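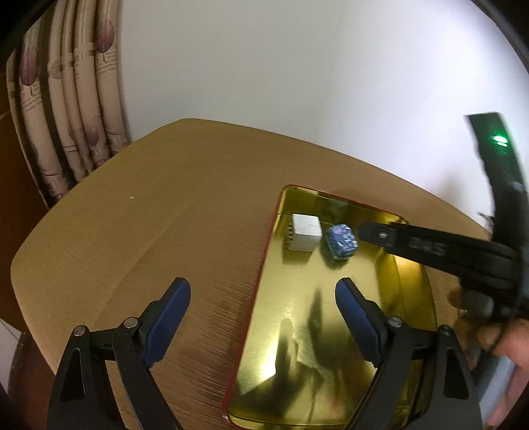
Fig. 1. Two blocks on a gold tray with a red rim. Keep this one open while you read section 2.

Week 9 notes: Drawing shiny things (and the dull things sitting on them)

Okay, so this is the handout I promised for the tray exercise. I know a few of you missed the first half of the studio hour, and Ntombi asked if I could write down what I said about reflections, so I've tried to do that. It's a bit rambly. Read it with a pencil in your hand if you can.

1. Why a tray

I love a tray for teaching still life. It's flat, it has a clear edge, and it gives you a shape inside a shape before you've put anything on it. A shiny one is harder, and that's the fun of it! The first time I drew a polished surface at art school I coloured the whole thing yellow and wondered why it looked like a slab of cheese. Gold isn't a colour you can fill in. It's a lot of browns, some dirty greens, a few nearly white patches, and whatever happens to be near it.

2. Looking at Fig. 1

Start with the tray's angle. It sits on the diagonal, far end up and to the right, and that one decision does most of the work in the composition. Put the long sides in first, lightly, and check them against the edge of your paper. Most people straighten a diagonal without meaning to (I still do).

The red rim comes next. It's thin, so it's tempting to leave it to the end and trace round the tray with a red pencil. Please don't. Leave a sliver of clean paper for it from the beginning, then vary how hard you press as you go along. A rim with the same weight all the way round looks like a cartoon outline.

Now the gold. Squint. You should find streaks, some dark reflected shapes, and one pale highlight near the close end. Map the darks first and don't try to work out what they're reflections of. Eldana got very stuck on this in class, and she only got going once she turned her reference upside down. Save the highlight as bare paper. You can't get it back with an eraser, at least not on the Beron paper we use, which goes fuzzy if you look at it sideways.

The table is the quiet part. It's pale wood with a really fine grain, and I'd suggest you barely touch it. A few soft strokes that follow the grain and then stop. If you draw the grain everywhere it will fight with the tray, and the tray ought to win.

3. The two blocks

I could talk about these for an hour. One is white and a bit chalky, with a few small dark marks on its left side. The other is smaller, dark blue, and covered in light blue and white pattern. They're near each other at the far end, and they ask for opposite things from you.

The white one is all about value. Look for the difference between its faces, keep everything in the light half of your scale, and add the little dark marks last. Three shades of grey will do it. Desta used a warm grey on hers and it looked lovely against the gold, so steal that.

The blue one has a corner turned toward us, so draw it as a plain cube first. No pattern at all until the box is sitting properly. Then let the pattern be messy! It's a busy print and you don't need to copy each shape. Suggest a few on the face you can see best and let the rest break up.

Both blocks cast a shadow onto the gold, and the shadows are soft. I'd use a stump or a bit of tissue. Berhanu asked whether a shadow on a mirror finish is a shadow or a reflection, which is a great question, and my answer is that you often get some of each and should draw whatever tone is there. We'll come back to it when we do glass.

4. What to do for next time

Do 2 drawings from Fig. 1, both on the small Mastcombe pad.

The first is tone only, in graphite, 20 minutes at most. Crop in on the blocks and the bit of tray under them.

The second is in colour and can take as long as you like. Choose your own crop, but I want at least one corner of the rim in it, and I want to see bare paper for the brightest gold.

Write a couple of lines on the back about what gave you trouble. I read those first.

If you want to set something up at home as well, a biscuit tin lid and a couple of dice will get you most of the way. Put a lamp on one side and turn the ceiling light off.

Letay has the spare pencils and the grey paper, so see her before class if you've run out. Drawings go in the flat drawer by the sink, name on the back please, and the drawer sticks, so pull from the left.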